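The tap in the middle of the table

The owner of the Bramwell tearoom has been asked the same question since she opened, and she has a face ready for it. No, it isn't beer. It is cold tea, and it comes out of a tap.

"People see a tap and they relax," she says. "Then they taste it and sit up straight again."

She bought the dispenser secondhand in April, from a hotel in Lastmont that was getting rid of its breakfast room. It had poured apple juice for years. Getting the smell out took 17 rinses, a figure she gives with the weariness of someone who wrote each one down.

Why not a pitcher, like everyone else? "I had pitchers. I had 3 pitchers and no room in the fridge for a lemon."

The tea is a black leaf from Drellent, steeped overnight and poured in before the doors open at eight. On a warm afternoon she gets through about 100 glasses. The price hasn't moved since spring, though she says this in a tone that suggests I should drink up.

She is strict about glassware. Tall glasses are for people who want ice, and she regards ice as a way of charging for water. Hers are short and ribbed, 47 of them, bought from a closing canteen in Holska. There were more once. "They bounce," she says, "until they don't."

Her method for filling them is simple. Tilt the glass, open the tap slowly, stop before you feel generous. She wipes the drip tray between customers and polishes the chrome at closing – a job she complains about at length and won't let anyone else do.

I ask whether she drinks it herself.

"God, no," she says. "I have coffee."

She is now thinking about a second tap, for something with mint in it. The regulars have been consulted and are against it. She has already cleared the shelf.

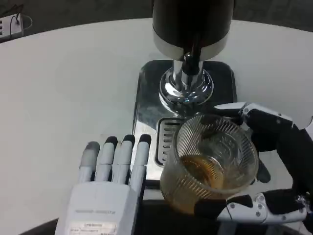

A ribbed glass at the dispenser, tilted, with a little in the bottom.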